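Handheld gripper stations: house rules FAQ
Fekach recording room. Last updated September 2020

Questions to Boglárka Csizmadia (rules) or Gyula Hegedűs (hardware). Please read first, then ask.

Who do these rules apply to?
Everyone who picks up a gripper. Staff, students, visitors from Staltevau. Ten minutes of reading, then sign the sheet by the door.

Do I need a risk assessment for handheld units? There's no arm moving.
Yes. Short form, one page. The fingers still pinch and the cables still trip people. Form 54 on the shared drive, not the old one.

What do I check before the first take?
Finger screws snug. Both fingers the same height. Open and close fully three times, listen for grinding. Wipe the finger faces, dust changes how they grip. Then look at the wrist view with nothing in the grip. You want both fingers in and a clear gap between them.
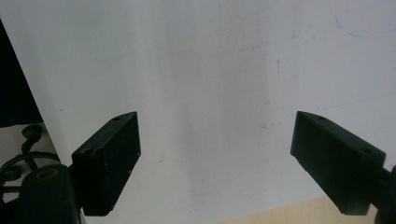 Wrist view, fingers open, nothing held.

Marks on the white surface, do they matter?
Small smudges are fine. Anything dark enough to be mistaken for an object, swap the sheet. Don't scrub it, makes it worse.

Can I change the fingers myself?
No. Gyula or someone he's trained. If a finger is cracked or loose, tag the unit and put it on the red shelf. Do not tape it.

How should I hold them?
One in each hand, wrists relaxed, cable over the back of the hand so it doesnt pull across the work. Sleeves up or snug. No rings, no dangling lanyards. Keep the elbows off the table.

What goes on the table?
Only what the task card lists. Coffee, phones, keys elsewhere. Bottles stay capped, always.

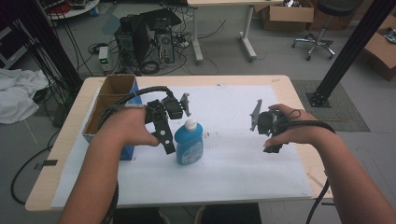
Two-handed setup with the bottle and the open box.

How long can I go without a break?
Take a rest every 70 takes or when your wrists say so, whichever comes first. Nobody gets points for pushing through. Sore the next day? Tell Boglárka, it goes in the log.

What about cables on the floor?
Keep them out of where your feet go. Look down before you step back. If you need to re-route one, stop recording first.

Something went wrong mid-take. Keep or bin?
Keep it and flag it. Drops and misses are usefull. Bin only if a person's face is in it or the recording froze.

Who do I call if someone is hurt?
First aid, ext. 111. Then Gyula. Equipment can wait.

Where do the file names come from?
Wisik makes them. Don't rename, we spent most of August fixing that.

Does this cover the Noguchi bench?
No, separate rules, ask before you touch it.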